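工单:厨房区回路反复跳闸,带掉同层网络柜
产品:Ginby 配电监测网关
站点:Clollach 二层
提交人:Darren Pilkington
处理人:Bram Geerts
优先级:中
状态:已解决,观察中
创建日期:2019年1月25日

问题描述

二层厨房区的插座回路这周跳了 7 次,每次都是漏电保护动作,不是过载。跳闸之后网络柜跟着断电,整层无线要等手动合闸才恢复。监测网关的告警也收不全,有几次断电后后台显示的还是“在线”,过一阵才变成“离线”。

已经做过的:换过一个插线板,没有变化;重启过网关,没有变化;合闸以后通常能撑几个小时,没有固定规律,早上多一些。

希望弄清楚两件事:一是漏电从哪里来,二是网络柜为什么会和厨房区在同一个回路上。交接图纸上它们是分开的。

回复 1(Bram Geerts)

收到。先请提供下面几项:

配电箱内漏电保护器的型号和额定动作电流,拍标签即可。
网关固件版本,在“系统”页最下面。
最近两次跳闸的大致时间,以及当时厨房区开着哪些电器。
网关日志,导出时请选“完整”,不要选“摘要”。

另外,在查清之前不要把漏电保护器换成更大动作电流的型号,也不要把网络柜接到没有保护的插座上。

回复 2(Darren Pilkington)

标签拍好了,已上传到附件区,额定动作电流 300 毫安。固件是出厂版本,没有升级过。日志也一并上传,选的是完整。

最近两次跳闸,一次在早上开热水器之后,一次在中午,当时热水器和洗碗机都开着。咖啡机两次都没用。

图纸的事我问过 Dewulf,他们是原来的施工方,回复说二层竣工后改过一次线,改动没有更新到图纸上。他们答应找现场记录,还没给时间。

回复 3(Bram Geerts)

日志看完了。

漏电流不是突然上来的。合闸后基线就偏高,热水器一加热再往上走一截,冷却后回落。49 条告警记录里,大部分集中在热水器加热时段。洗碗机单独运行时曲线没有明显变化。

后台显示“在线”是另一个问题。网关断电后,后台要等心跳超时才改状态,旧固件的超时设得很长。升级后会缩短,升级包已放在附件区。

300 毫安的保护器一般用在总进线,不适合作为插座回路的末端保护。这个回路能在这种保护器下跳闸,说明漏电已经不小,请先停用热水器,拔掉插头或断开它的隔离开关,并贴上标识。

接着请按下面的顺序做分段排查:

1. 断开厨房区回路,确认验电无电。
2. 拔掉该回路上所有设备,包括吊顶里和柜子后面的。
3. 由持证电工测线路对地绝缘电阻,记录读数。
4. 合闸,空载观察,看网关读到的基线。
5. 逐个接回设备,热水器放在最后,每接一个记一次读数。

第 2 步容易漏。请把这一层各处的插线板也找一遍,不要只看墙上的插座。

回复 4(Darren Pilkington)

热水器已经停用并贴了标识。停用之后没有再跳。

电工是 Sumberg 派来的,今天上午做了第 1 到第 4 步。线路绝缘正常。空载基线比之前低很多,但没有到零,电工的说法是网络柜里几个电源滤波器的正常泄漏。他确认网络柜确实接在这个回路上,是从厨房区最后一个插座后面引过去的,线走在踢脚线里面。

二层其他位置也走了一遍。 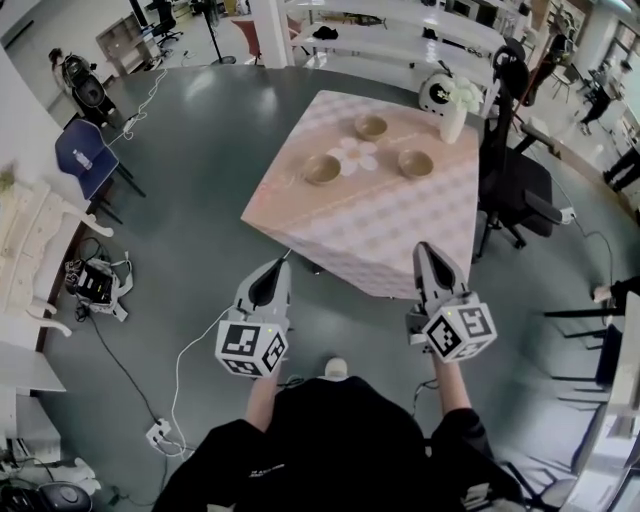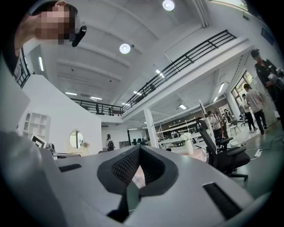
附件:Clollach 二层现场照片,第一张左下方地面可见白色插线板。

插线板都登记了位置,没有发现外壳破损或烧痕。网关固件已升级,升级后手动断了一次电,后台很快变成离线,这一项可以关掉。

回复 5(Bram Geerts)

好。固件这一项我标为已解决。

绝缘正常,加上停用后不再跳,基本可以定在热水器上。请让电工单独测一下加热元件对外壳的绝缘,冷态测一次,通电加热后断电再测一次。有些元件冷态读数还过得去,热起来就不行了。

网络柜需要单独拉一路,从配电箱直接引,配自己的保护器。厨房区插座回路也要换成适合末端的漏电保护器。这两件可以放在同一次停电里做。具体选型由 Sumberg 按当地规范定,我们只需要改完以后的回路编号,好在网关里重新绑定通道。

回复 6(Darren Pilkington)

热水器测过了。冷态读数偏低但还没到不合格,加热后再测直接不合格。拆下来看,元件法兰处有水垢和渗水痕迹,密封圈已经硬化。内胆还好,电工建议换元件和密封圈,不用整机更换。配件已经订了。

网络柜单独拉线安排在 2 月,需要停电半天,已经通知这一层的人。在那之前热水器不接回去,厨房先用电水壶,水壶单独接上去测过,读数正常。

Dewulf 找到了改线那次的现场记录,网络柜是当时临时接过去的,后来没有改回来。记录已上传,图纸由他们补。

回复 7(Darren Pilkington)

更新:网络柜新回路已通电,厨房区保护器已更换,热水器换完元件后接回,加热一个完整周期没有跳闸。新的回路编号写在配电箱门内侧的表上,照片在附件区。

有一个小问题,网关里厨房区通道的名称还是旧的,改了以后保存不了,提示“名称已被占用”。

回复 8(Bram Geerts)

旧通道没有归档,所以名称还占着。进入“通道管理”,把旧的网络柜通道和厨房区通道都归档,再给新通道命名。归档不会删除历史数据,以后仍可以导出。

命名后请把漏电告警阈值重新设一遍,新通道不会继承旧值。建议设两级,低的一级只发邮件,高的一级发短信。厨房区的低一级不要贴着现在的读数设,热水器加热时会有正常波动。

回复 9(Darren Pilkington)

已归档,名称可以保存了。两级阈值都设好,测试邮件和测试短信都收到。

处理结果

原因一:热水器加热元件密封失效,加热时对地漏电。已更换元件及密封圈。
原因二:网络柜临时接入厨房区插座回路,图纸未更新。已改为独立回路。
原因三:网关旧固件心跳超时过长,离线状态显示滞后。已升级。

遗留:Dewulf 尚未提交更新后的二层图纸。工单保持观察状态 2 周,期间如再次跳闸,请直接在本单回复并附上完整日志,不要另开新单。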